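From: Auður Þórarinsdóttir
To: home-robots list
Date: 16 March 2022
Subject: Re: [home-robots] Anybody go to the Hatham open day?

On the list, Nautiyal wrote:
> Did anybody make it out to Hatham? I signed up in January and then
> couldn't get away. Mostly I want to know whether the sim demo is
> worth a trip, or if it's the same table pick-up thing they had on
> the web page. Also, did they let people drive?

I went! And yes, they let people drive, but you had to put your name on a sheet and I got seven minutes at the very end, so go early if they do it again. I'll write down what I remember before I lose it, sorry if it rambles.

The demo is all simulation. No hardware out at all, just two big screens and a desk with the controls (the white two-armed robot exists only as a model as far as I could see). They call the setup Soris and the house it runs in is Ivby. You get views from each gripper and one from up on the body, and you switch between them as you go. The gripper views are the hard ones. I thought I'd like them best and I spent most of my turn being lost in them.

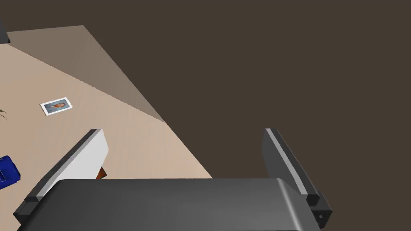
Right gripper view, fingers open, with the little portrait photo lying on the table.

The young guy at the desk was very patient. He had us start with the arms held over the table and only move the wrist until we got the feel of it. The lag was better than I expected — I noticed it on the big moves and forgot about it on the small ones. The person ahead of me had clearly done this before and went straight for the table, and it was a pleasure to watch.

The body view is where it all made sense to me. You can see the table with its chair on one side, and then the red wood floor and way down the hall to the dining table. It's tilted like crazy, and you do get used to it, but I had my head on my shoulder for the first couple of minutes and so did the woman next to me.
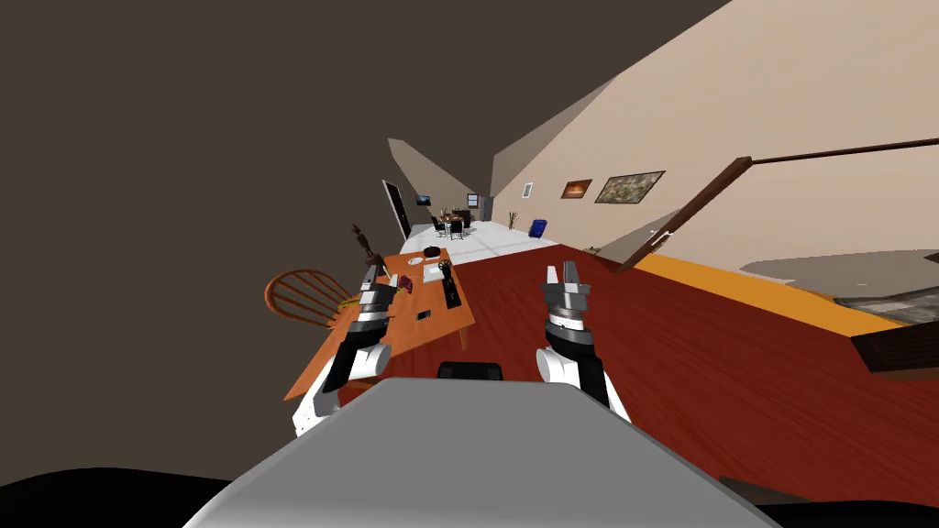
Body view: left arm at the table, right arm out over the floor.

I asked about the textures, and they run them at 2048 on the demo machine and turn them down when they're doing long batches. I also asked how many runs they've saved in this house so far and got a very exact answer, 3918, which he read off the other screen. Their aim is to add 200 more before they move on to the next floor plan. What counts as a good run is up to whoever is reviewing that day, and I think some of you would have opinions about that! I did, but there was a line behind me. 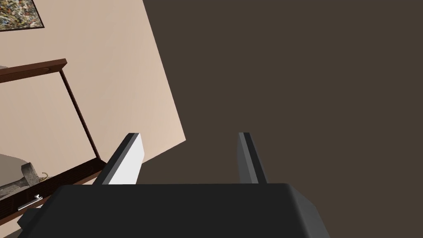
The talk before the driving was fine. A bit long on the history of the project and short on the part I came for, how they pick what goes on the tables. Somebody asked why bother with paintings on the walls and a whole hallway if the arms are only working in one spot, and the answer was that they want the views to be full of stuff you have to ignore. Fair enough. I'd have liked to see a run where the clutter caused trouble, and they said they'd look for one to post.

So to your question, Nautiyal: it's more than the web page. The page only has the one table clip, and at the open day you can ask them to move the body and look at other parts of the house. If you only want to watch, you could wait for the recording. If you want to drive, go. 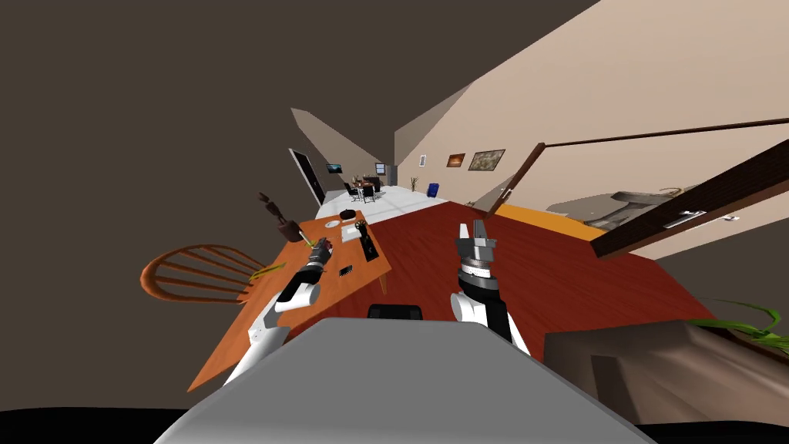 Auður Þórarinsdóttir

Couple of things I forgot. Parking is behind the building and the sign is easy to miss. The handout has the control layout on the back, and I can scan mine if people want it — the print is tiny but readable. And there was talk of a second open day, no date yet. I asked them to send the notice to this list.

Does anyone here have the older Soris build running at home? I'd love to practice the wrist part before I embarrass myself again.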